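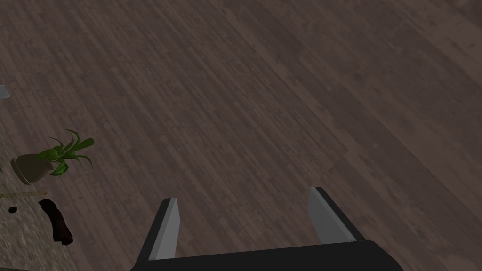 Image: Felusgate Home Workshop / rendered in Duan

Tips for setting up kitchen and floor jobs in software

These tips are for readers who run a small arm or a two-armed machine at home or in the workshop and do most of their planning on a computer first. They were written with Hatov 3 as the planner and Duan as the simulator, but most of them apply to any similar pair.

Measure the room before you model it

Take the counter heights, the gaps between units and the depth of each worktop with a tape, and type them in. Room scans are handy for the general layout but tend to round off edges. On our Jelthorpe kitchen model the scanned worktop came out 17 mm too high, and every downward reach stopped short.

Give the floor its own settings

Boards with a strong grain can confuse a depth camera, particularly in dim light. Test the floor with the gripper open and nothing in it, and check whether the software reports objects that are not there. If it does, raise the minimum object height a few millimetres at a time. Stop before small things begin to vanish as well.

Where two floor surfaces meet, draw the boundary yourself. Automatic floor fitting likes a single flat plane and will often treat the edge of a mat as an obstacle.

Treat plants as two objects

A pot is a solid shape and can be picked up by its sides. Leaves are not, and a planner that wraps the whole plant in one box will try to close the fingers in mid-air. Mark the pot as graspable and the foliage as keep-clear. The same goes for brushes, whisks and anything with a long soft end.

Save a home pose for each job

One home pose for the whole room is rarely enough. Keep a high one for worktops and a low one for the floor, and name them plainly. 'Worktop left' is easier to find a month later than 'pose 21'.

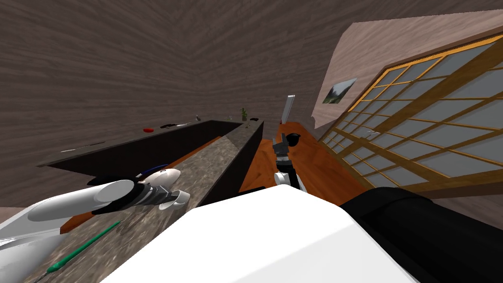
Thin items need a separate grasp rule. Most planners are tuned for cups and boxes, and they lose anything narrow when it lies flat on a busy surface. Speckled stone is a hard case: the green pen-like tool has a strong colour in its favour, but its darker tip can be taken for part of the speckle, and the grasp point then drifts towards the wrong end. Set the rule to look for length and direction first and colour second. In Hatov this is under Objects, then Shape order.

Plan both arms together

If you plan the left arm and then the right, the second plan may have nowhere to go. Joint planning takes longer. Ours went from a couple of seconds to most of a minute until we capped it at 140 tries, and the paths after that were no worse. Include cables in the collision model too – a simple tube along the forearm will do.

Leave a margin at gaps and edges

Set a keep-clear strip along any gap between counters so that nothing is put down across it. The width of one fingertip is a good starting point.

Keep the log

Save the log from failed runs with the room file and the planner version. Updates sometimes change default margins, and an old log is the quickest way to spot it. Back up the room file before you update, and keep the old planner installed until the new one has been through your usual jobs.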